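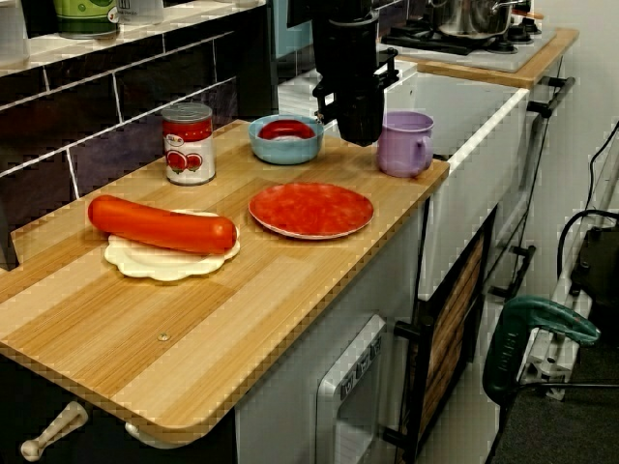
Figure 3. Countertop of joined light wood strips with a rounded front corner, in use with plates and a food can.

4.2 Surface wear at joints and corners

The second part of the survey dealt with kitchen countertops built from glued wood strips, a type common in the rental apartments of the Falus and Warkow districts (Figure 3). Of the 118 kitchens visited, 44 had a countertop of this type. The remainder had stone or coated board and are treated in Section 4.3.

Color differences between neighboring strips were recorded but not scored as damage. Strips cut from different parts of the log vary from pale yellow to tan when new, and Grecu and Tănase found no link between starting color and later wear. Scoring was limited to open joints, raised grain, dark staining and loss of finish. Each was graded from zero to three on a grid laid over the full working surface, which gave 2,636 graded cells for the strip countertops.

Open joints were found mainly within a hand's width of the sink cutout. The gap was widest on the side where dishes were left to drain, and it narrowed quickly with distance from the cutout. Joints in the middle of the surface were nearly all closed, including those in kitchens where the oil finish had not been renewed since installation. Tenants who reported wiping the surface dry after washing dishes had lower joint grades, although this was self-reported and could not be checked.

Front corners behaved differently. Square corners showed crushed fibers and loss of finish at the tip, where end grain is exposed on one face. Rounded corners had lower grades for both defects. The radius was not measured in every kitchen, so no lower limit for a useful radius can be given. In the Căpraru building, where both corner types occur in otherwise matching kitchens, the difference was still present after grouping by length of tenancy.

Dark staining formed a third pattern. Ring-shaped stains from cans and pans were frequent along the wall, where items tend to be left standing for long periods, and rare toward the front edge. Samples from the stained cells were tested with the Zikus method described in Section 3.4. Iron was detected in most of the ring stains but in few of the diffuse ones, which were more often associated with tea or coffee according to the tenants.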